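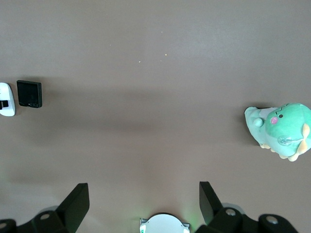 Moreira asked after the last page whether you can skip the practice runs and just start recording, as the arm "already knows where it is." Short answer no. Long answer below, plus the whole routine for teaching a pick by remote control, wrist view only. Typed fast, will tidy later.

Applies to the Biker leader handle and any two-finger gripper. If you're on the old Clollow handle the buttons are swapped, read the note near the end.

What you need

The arm, clamped. Handle, plugged in before the arm gets power. A laptop with room on the disk. A table that doesn't wobble. A few things to pick, different shapes. Something soft is a good first target, a plush toy is perfect, fingers can close too hard on it and no harm done. Flat stuff is harder. Leave the flat stuff for day two.

Step 1. Set the table

Put the target well off to one side. Beginners always put it dead center under the fingers and then the only thing the robot learns is "go down". Make it travel. Left some runs, right some runs. It can hang half out of the wrist view at the start, fine, as long as there's enough showing to know which way to go.

Leave one or two other objects out. Dont move them every time. Move them sometimes.

Wipe the table if you care. I mostly don't, a few crumbs never hurt a run of mine.

Step 2. Light

Pick a light and leave it alone for the session. Soft shadows OK. Your own shadow sliding over the table every time you lean in, not OK. Stand back, or sit. I sit.

Status lights near the fingers can throw a tint on a matte table. Fine if it's there in every run. Bad if you tape over it halfway through. Decide once.

Step 3. Start pose

Fingers open. Wide open. High enough that you can see most of the table in the wrist view with both fingertips at the bottom. Save that as home. Every run starts from home, give or take a small nudge. I nudge on purpose on every other run so it doesn't get glued to one spot.

Check you can see both tips. If one is hidden, the mount has rotated, fix it now. You will not want to fix it after 85 runs. Ask me how I know.

Step 4. Practice, no recording

Do 12 dry ones. Yes, Moreira, all of them. It's for you, the arm gets nothing out of it. Your first few are jerky, you overshoot, you back up, you stop to think. If that goes on the disk, the robot learns to stop and think too, only without the thinking part.

What you want by the end:
one smooth sideways move until the target is between the tips
a short straight drop
close
small pause
lift

Same order each time. Speed about like moving a full cup of coffee.

Step 5. Record

Hold the trigger half way, wait for the beep, go. Let go of the trigger when the object is where you want it. Don't wave the arm around after. Whatever you do before the second beep is part of the lesson.

Look at the wrist view on the laptop, NOT at the table. This is the big one. If you steer by looking at the real table you're using stuff the robot can't see. You'll get lovely runs and a useless result. Hang a towel between you and the arm if you can't help peeking.

Bad grab? Two cases. Slipped a bit and you recovered without fuss: keep it, those are worth having. Dropped it, swore, chased it across the table: delete. Delete right away, you won't remember wich one it was.

Step 6. How many

For one soft object, one table, 85 good runs gets you something that works more than it fails. For a few objects in mixed places, think 1,000. I've done 2,000 for the sorting job at Dridholm and the second half helped less than I'd hoped. Variety did more. Turn the toy on its side, on its back, head toward you, head away.

Break every half hour. Tired hands make crooked drops.

Step 7. Check before you train

Play back one in every 12 or so at double speed. Looking for:
home pose drifted
fingers not fully open at the start
beep came late and the first move is missing
target never really between the tips, just pinched at one end

Last one fools people. It lifts, you cheer, then the trained arm pinches air next to the thing all Saturday.

Note for Clollow handles

Top button is open, trigger is close. Record is the thumb switch, no half press. No beep either so watch the laptop corner for the dot. Also the handle drifts when it gets warm, re-zero at every break.

Guiding by hand instead

You can also switch the motors to soft and push the arm through it yourself. Quicker to learn. But your hands end up in the wrist view and have to be kept out of it, so grip above the last joint and never by the fingers. I do this for rough paths only and use the handle for the grab itself.

Flat objects page coming in August, if the new fingertips show up by then.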